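Gornach marble-look table, 2 months in

OK quick one as I keep getting messages asking about the white table. Writing this between loads of laundry so forgive the spelling.

It's the Gornach, the big white glossy one. Came in February, now it's 15 April 2020 and I've had time to bash it about a bit. Paid 663 with delivery, no discount, no freebie, nobody sent it to me. I looked at the Pereyra first, real stone, 3073 before shipping. Gorgeous. No. Then the Zulness, cheaper, but the showroom one had a chipped corner and the guy kind of shrugged at it. So, Gornach.

Delivery. Two boxes, top in one, legs and hardware in the other. The top is HEAVY. Get a second person. My neighbor helped me get it up the stairs and then very nicely left before the assembly part. Packaging was fine, lots of foam, foam crumbs everywhere for a week. One corner of the box was crushed but the top was OK.

Assembly took me most of an evening. Instructions are drawings only and the drawing for step four is upside down compared to step three, so I put one leg on backwards, took it off, put it back on. Bolts all there plus a couple spare. The hex key they give you is junk. Use your own. Also tighten everything again after a few days, mine had a slight wobble and that fixed it.

The surface then, which is what everybody wants to know about. It's shiny. Really shiny. Pale white with a faint gray marbling in it, and I mean faint, from the doorway it just looks white. If you want big dramatic veins look somewhere else. I like it. My sister thinks it looks like a bathroom.

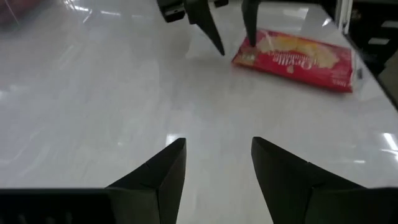

Photo: Lợi Đặng

The ceiling lights bounce right back at you off the top. Bright patches, streaks. In the daytime it's lovely, makes the whole room lighter. At night with the overheads on it's a bit much when you're sitting down to read or trying to look at a screen. I switched to a floor lamp in the evenings and stopped noticing. If your lights are right over the table, think about that before you order. A frosted bulb helped some too.

Color goes great on it though. Anything red just pops. I had plain wood before and everything sort of sank into it.

Stains. Coffee, fine, even left overnight. Tomato sauce, fine. Turmeric I was scared of, left a yellow ring the size of a coin, came off with dish soap and a second go. Red wine no problem. Permanent marker (not my idea) needed rubbing alcohol and some elbow grease, and I think I can still find the spot if I tilt my head but nobody else can. Leaflet says no bleach so I haven't tried.

Scratches. Mixed. Plates, keys, the laptop, no marks at all. I dragged a clay plant pot across it, one without feet, and there are two hairlines now. Only show up when the light catches them, but with this finish the light is always catching something. Felt pads on everything. Do it on day one, not day thirty like me.

Heat, I don't know. I use a trivet. The leaflet says to use a trivet. Not going to be the one who finds out.

Fingerprints are there if you go looking. Way less than on black glass, which I had in my last apartment and hated. Dust is worse. You see it low across the top when the sun comes in. I wipe it every morning now, dry microfiber cloth, takes a minute. Wet cloth alone leaves smears so follow it with a dry one. Glass cleaner works okay but I got streaks from the cheap stuff.

One thing I didn't expect, stuff slides. Paper, packets, a place mat with no grip on the back. I bought a pack of Fuvham place mats with the rubbery backing and they stay put. Good mats, a little overpriced, they smell of tire for the first few days.

Size. Fits us fine for dinner plus a pile of whatever's been dumped there. Legs are set in from the ends so you can squeeze a chair in at each side without banging your knees. Edge is a bit sharp underneath, I'd have liked it rounded. Ran my hand along it carying the thing and it wasn't pleasant.

Noise, if anyone cares. Putting a mug down is louder than on wood. Dice are LOUD. We play on a towel.

Customer service I used once, to ask for a replacement cap for the bottom of one leg. Had to quote the part number (2615 if you need the same one, the black foot cap). They answered the next day, the cap showed up a week and a half later in an envelope, no charge. Can't complain.

Good: looks way more expensive than it was, easy to wipe, no stains so far, makes a dark room brighter.

Bad: glare at night, dust, hairline scratches if you're careless, terrible hex key, step four.

Would I buy it again, yes. With small kids who drag toys around maybe get the matte version, they do one, same price when I looked. I haven't seen it in person so don't ask me how the marbling looks on that.

Four stars out of five. Would be four and a half but I'm still mad about the leg.

Edit: a few people asked about chairs. They're secondhand, no brand on them, sorry. And yes it does come in a smaller size, check the drop down on the order page, its easy to miss.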